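About the Plumham Freethinkers

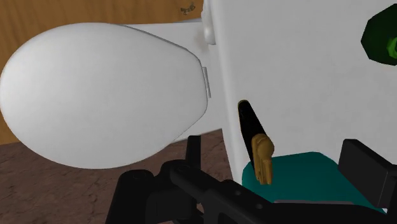 Lid down, seen from above.

We are a group of humanists, atheists, agnostics and people who ticked "other" on a form once and have been explaining it ever since. We meet in Plumham, with a smaller branch in Irnby that would like it known that it was founded first.

The group began one September with a disagreement. The town council opened its meetings with a prayer, and Lena Kubiak wrote to ask whether she might give a secular one instead. The reply ran to two pages and did not contain the word "no," so she turned up and gave it. It lasted two minutes, thanked the road crew and got a cough from the back row. Four people came up to her in the parking lot afterward. Three are still members. The other moved to Ohio and became a Quaker, and we still send a card.

We now have 292 members on the mailing list, of whom a good many open the mail.

What we do

We hold a talk every month at the Nowakowski Room, upstairs from the old savings bank. Past subjects include end-of-life law, how to read a school board budget, and the history of blasphemy trials, which drew our largest crowd and our only heckler. Coffee is free. The parking is not, and we have written to the city about it.

We have seven trained celebrants who conduct weddings, namings and funerals for families who want words said but would like God left out of them. They will also work alongside a minister if your grandmother insists. Please book early for June.

We keep an eye on church and state. Mostly this means sitting through public meetings with a thermos. Now and then it means a letter, and once it meant a lawyer — a patient one, who charged us less than she should have.

We also publish Trulo, our newsletter. The name was a typing error in the first issue and we have grown attached to it. What it was supposed to say is a matter of dispute.

What we believe

People disagree about this, often during the coffee. Most of us would sign on to the idea that this life is the one we can be sure of, and that it ought to be made decent for whoever is living it. There is no creed and no dress code. Religious visitors are welcome and usually ask the better questions.

Joining

Come to two talks before you pay us anything. After that, dues are whatever you can manage, and the form is at the door. If you can't get up the stairs, write to us first and we'll move the talk to the library.

Page updated March 2025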